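October, notebook, listings work

Duplicate ad text, second pass

Picked up where I left off with the Trestoseo companion listings. The question is still the same one: how many of the ads posted by "independent" advertisers are copies of each other with the name and city changed. Customers complain about it, and the real independents complain more, because their own text gets lifted and shows up under someone else's name a week later.

Took a sample of 1000 live ads from the export. Stripped names, cities, prices and contact lines before comparing, so that only the body text was left. Anything under two sentences I threw out, as short ads all look alike ("call me, I am new in town" is not evidence of anything). That left 900.

Ran the comparison with the old settings first, to have a baseline. It flagged far too much. Stock phrases are the problem. Every second ad says discreet, every third says dinner date, and nearly all of them give incall or outcall in the same words. Two people can write those lines without ever having seen each other's ad.

Second run: built a list of the stock phrases and took them out before comparing. Kanchan had started a list last spring and I used hers as the base, then added the spelling variants. "Upscale" and "up scale" had been counted as different things, same with "girlfriend experience" and the short form.

Result of second run: 239 ads flagged as sharing body text with at least one other ad. I read all of them by hand. It took most of the afternoon.

What I saw while reading:

- Same advertiser posting in several cities under one name. Not a problem, they travel. These should be linked, not flagged.
- Same text, different names, different photos. This is the group we want. Mostly agency ads placed in the independent section.
- Text translated by machine from one original. The spelling mistakes differ but the order of the sentences is the same. The comparison catches some of these and misses others.
- One long paragraph about liking the seaside and old films that turns up under 24 names. I would like to find whoever wrote it first. Oldest copy in our data has no contact line left, so that is a dead end for now.

Sorting by first posting date helps a lot. When the oldest ad belongs to an account that has passed the age and ID check and the later ones do not, the later ones go to review. When it is the other way round I have left it for Kanchan to decide, as the policy doesn't say.

Henus form

The Henus posting form makes part of the trouble. It fills the description box with a suggested opening, and people leave it in. I had been counting those as copies. Asked for the suggested text to be removed, or at least shown in gray so it disappears when you start typing. Answer from Nautiyal: gray text can go in with the next release, removing it completely needs a talk with the people who sell the packages.

In the meantime the suggested opening is on the stock phrase list.

Wandex

Tried the Wandex index for searching outside our own site. It finds copied text on other boards quickly but does not keep the posting date, so it can't tell us who was first. Useful for answering an advertiser who writes in to say her ad was stolen. Not useful for the automatic check. Left the login in the shared folder.

Search is also slow before 10 in the morning, no idea why. Run it after lunch.

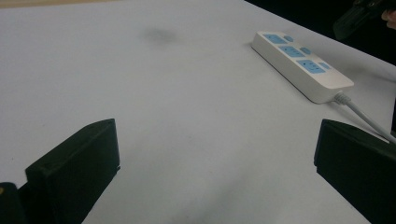 Contact lines

Side job. Advertisers write phone numbers in ways meant to get past the filter: words for digits, dots between, a letter O for zero. The current rule catches dots and spaces only. Wrote a small rule for number words in English and Spanish and tried it on the same sample. It also caught "one to one" and "two for one", so it needs a minimum length before it goes anywhere near the live site.

To do

Rerun the comparison with sentence order counted separately.
Ask Kanchan about the reversed-date cases.
Write to the advertisers in the travel group before linking their ads - some may not want their cities shown together, and they should be able to say no.
Minimum length for the number rule. Start with seven digits.
Delete the raw export when the rerun is finished, keep the stripped text only.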